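Home | Premises | Checklists | Past Inspections | Contact

PLEVMONT HOUSE: SHARED FLOORS, FIRE AND GENERAL SAFETY CHECK
March 2019
Checked by: Laiba Memon
Accompanied by: Irfan Abbasi, who brought the keys and most of the right ones

Marking: OK / Fix / Again (meaning it was Fix last time)

1. Front entrance and stairs
Final exit opens without a key: OK
Stair treads and nosings: Fix. Third step from the top has come away at the left. Tenants have learned to step over it, but visitors haven't had the training.
Handrail secure: OK
Stairs clear of storage: Again. The pushchair has gone. A larger pushchair has arrived.

2. Fire doors
Closers working: Fix on the second-floor landing. The door shuts with great dignity and stops a hand's width short.
Not wedged open: Again. The wedge is a 2016 phone directory, so at least someone has found a use for it. Removed and handed to Mr Abbasi.
Signs in place: OK

3. Extinguishers
In date: OK, apart from the one by the post room, which was due last September.
On brackets: Fix. The kitchen extinguisher is holding up the recycling rota. Please buy a drawing pin.

4. Worktops and benches, room 173
Surfaces sound and wiped down: OK
Leads kept off the walkway: OK on the door side. Window side not checked, as a stack of chairs was in the way. Tanveer Shaikh to shift them.
Light over bench: OK
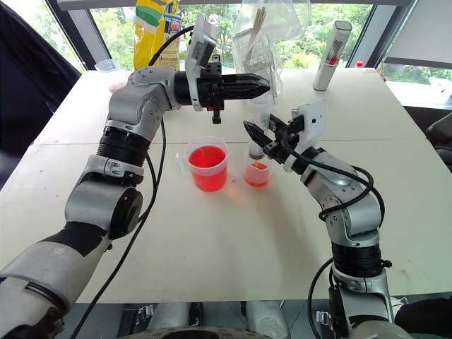
White tabletop with the two arms.

5. Kitchen
Fridge seal: OK
Fridge contents: outside the scope of this check, and I was glad of it.
Microwave: Fix. Door catch needs two tries. Lurdes Amaral says it has always needed two tries.
First aid box: Fix. Holds 3 plasters, all the size meant for a fingertip, and a takeaway menu. Restock, and file the menu elsewhere.

6. Alarm and emergency lighting
Weekly test recorded: Again. The log is filled in for the whole quarter, including the weeks we haven't had yet.
Call points unobstructed: OK, once the coat was moved.
Emergency lights: OK except the basement, which stayed dark. Aqeel Naqvi to ring the electrician.

Stair tread and landing door to be done first. The rest before the next visit, please, including the pushchair.

L. Memon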